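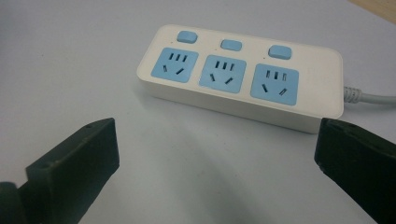

Should a church tell people what it does with the collection?
Every year, in writing, and in enough detail that a person who gives ten dollars can see where the ten dollars went.

I have been thinking about this since our annual meeting in February. Our congregation at Trerar is small. There are 68 of us on the roll and fewer than that on a wet Sunday. For as long as I have been a member the accounts have been read aloud at the end of the meeting, fairly quickly, by whoever had them, and then we had tea. I never asked a question and I don't remember anyone else asking one either.

This year Tahira Ghauri asked one. She wanted to know how much of what we gave had left the building. She wasn't cross about it. She had been reading Second Corinthians, chapters eight and nine, where Paul is organizing the collection for Jerusalem, and she had noticed how careful he is. He sends Titus, and he sends other brothers along with him, and he says plainly that he wants to avoid any criticism of the way the gift is handled. He is "taking pains to do what is right, not only in the eyes of the Lord but also in the eyes of man."

I had read that passage many times and taken it as a passage about generosity. God loves a cheerful giver, and so on. I had skipped over the travel arrangements.

The answer to Tahira's question took a week to work out. We had sent $500 to the food pantry in Valton and $148 to the hospital chaplaincy, and the rest had gone on heating, insurance, the minister's mileage and the roof. I don't think any of that was wrong. The roof leaked over the back pews and we couldn't leave it. But most of us had a different picture in our heads. I had honoured the word "offering" every week without asking what was being offered, or to whom.

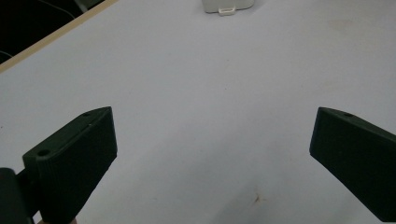 Part of the table.

There is an argument on the other side and I want to be fair to it. Jesus says not to let your left hand know what your right hand is doing. My father held to that strictly. He folded his envelope twice and would have been embarrassed to see a figure on a page. Some of the older members feel the same, and one of them told me that a printed report turns giving into shopping.

I looked at Matthew six again after that conversation. The warning there is against being seen to give. It is aimed at the giver who wants to be admired. A report on what the whole church did with its money doesn't name anyone, and it puts the scrutiny on the church. I think my father could have lived with that, though he would not have read it.

The other thing said to me was that we should trust our leaders. I do trust them. Paul trusted Titus, and he still didn't send him alone. 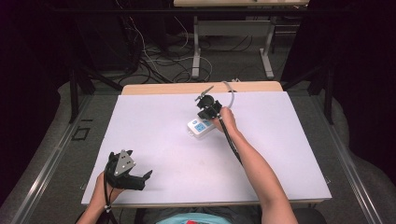 So we have agreed on a few things for the coming year. There will be a single sheet in the porch every quarter, in ordinary words, with what came in and what went out. Gifts to people outside the church will have their own line at the top. Anyone can ask about any of it, before or after the service, without having to wait for the annual meeting. Sixteen people came to the evening where we talked this through, a good turnout for a Friday in Trerar.

We have not agreed on a proportion. Tahira would like a tenth of everything to leave the building before we pay a bill. I lean that way too, but the gas account is hard to argue with in January. We're going to read the two chapters together over four weeks and come back to it.

If your church already does something like this I would be glad to hear how the sheet is laid out. Ours is in its third draft and the heating still takes up half the page.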